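3 min read

I missed two weeks of posts, so this one is mostly about the club. We are back in the lab on Sundays, and this term's project is taking a desktop computer apart with the robot arm, one piece at a time. Getting memory out comes first, and the drives come after that.

Maham Virk and I share the arm. Sohail Gilani does the fixture plate, which is the gray printed thing that sits next to the computer and has a holder for each kind of part. He is on his fifth version. The last one took so long to print that he went home and left it running. Maham Baloch writes the log, because we agreed in May that somebody had to.

The rules for the Skerside contest in Fletbridge say the computer has to lie on its side with the panel off before you start. You get 345 seconds. We are nowhere near that. Our best run so far needed twice the time, and Humaira Mirani had to stop it once when I had a wrong height typed in.

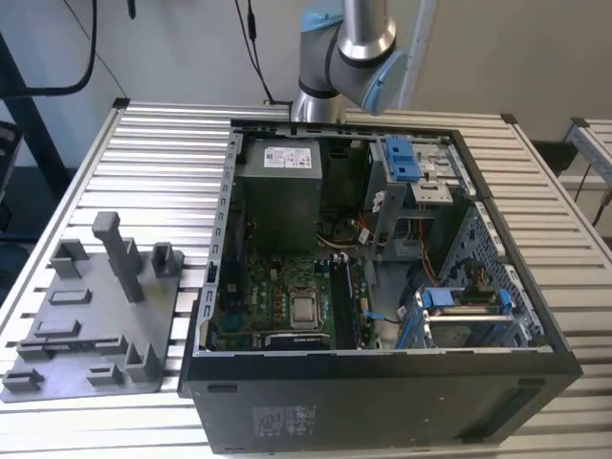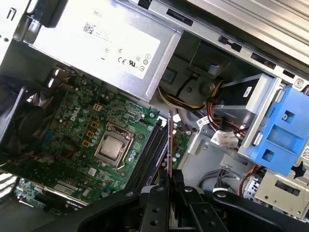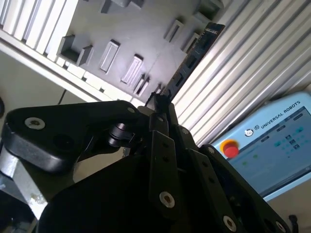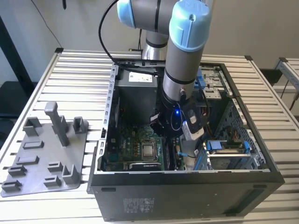
The arm, the gripper and the fixture plate. The green board with the silver processor is in the first, second and fourth pictures.

What I worked on most was the approach to the memory slots. The fingers have to come down at a slant, and a few millimeters matters more than I expected. I saved 42 positions and threw out most of them. Maham thinks we should use fewer and go slower between them. I tried it her way on the last few runs and it was easier to fix things when they went wrong, so we will keep doing that.

The cables are the next problem. They lie across the space between the board and the drives, and we have no plan for them yet.

Next Sunday Sohail wants to try version six of the plate. I still need to write up my part for the log.

Posted by Nneka Tamuno, 2025-09-14

Contact | © Nneka Tamuno | Back to top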